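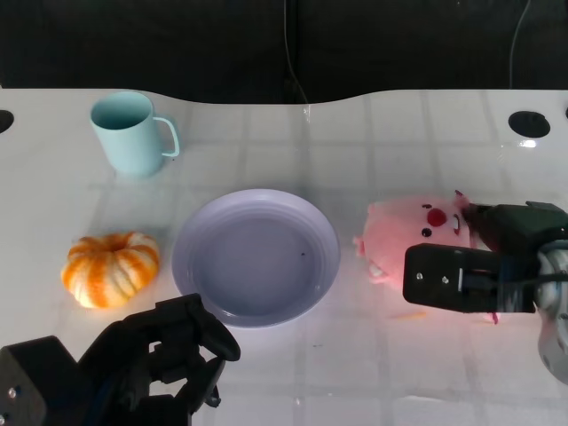

**Compte rendu – réunion cellule bimanuelle Omo**
30 nov. 2020, salle Bukhari

Présents : Jawad Lodhi, Usman Bugti, Kulsoom Rind, Nusrat Hashmi (secrétaire)
Excusé : Jawad Mengal

**1. Suivi du compte rendu précédent**

Approuvé sans modification. L'armoire électrique a été réétiquetée. Le devis Ilness pour les doigts de rechange n'est pas arrivé, Usman relance.

**2. Pince droite**

Usman a démonté la pince droite vendredi. Jeu constaté sur le doigt inférieur, une vis de fixation avait perdu son frein-filet. Les deux vis de la face avant ont été remplacées et marquées au feutre sur le côté. La course a été réétalonnée ; la valeur d'ouverture maximale passe de 907 à 916 dans le fichier de configuration. L'ancienne valeur est conservée en commentaire.

Kulsoom demande que l'effort de serrage reste au réglage bas tant que l'on travaille avec des objets souples. Accord de tous.

**3. Pince gauche**

Pas d'intervention. Nusrat signale un bruit au retour de doigt, entendu deux fois la semaine dernière. Usman n'a pas réussi à le reproduire. À surveiller, noter l'heure et le programme en cours si cela recommence.

**4. Objets de contrôle et plateau**

Le jeu d'objets après réglage est maintenu : tasse bleu clair, petite citrouille rayée, assiette lavande, cochon en peluche. La tasse et la citrouille restent à gauche de l'assiette, la peluche à droite.
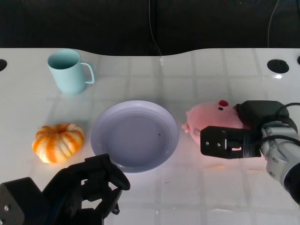 Fig. 1 – Pince droite au niveau de la peluche, pince gauche ouverte au bord bas de l'assiette.

Jawad L. rappelle que le plateau blanc brille beaucoup sous l'éclairage actuel et que le quadrillage se lit mal par endroits. Kulsoom propose de baisser l'exposition de la caméra de tête avant de toucher aux luminaires. Essai à faire sur le programme 304, avec l'ancien réglage en comparaison.

Nettoyage du plateau : chiffon microfibre sec, pas de produit à l'alcool. L'assiette est à essuyer aussi, il y a un petit point sombre dessus.

**5. Câbles**

Discussion sur les câbles noirs qui font une boucle au-dessus de la pince droite. Jawad L. voudrait les reprendre dans une gaine, Usman craint de limiter la rotation du poignet. Décision : essai avec deux attaches souples, bras déplacé à la main sur toute la course avant remise sous tension.

**6. Entretien**

La fiche Eddale date de mai et ne mentionne pas le contrôle du frein-filet. Nusrat la met à jour. Intervalle retenu pour le contrôle des vis : 68 heures de fonctionnement, sur les deux pinces.

**Actions**

- Relance du devis Ilness : Usman
- Essai d'exposition, programme 304 : Kulsoom
- Attaches souples, bras droit : Usman et Jawad L.
- Mise à jour de la fiche d'entretien : Nusrat
- Transmission des nouvelles valeurs à Jawad Mengal : Jawad L.

Prochaine réunion à fixer après réception du devis. Séance levée à 11 h 20.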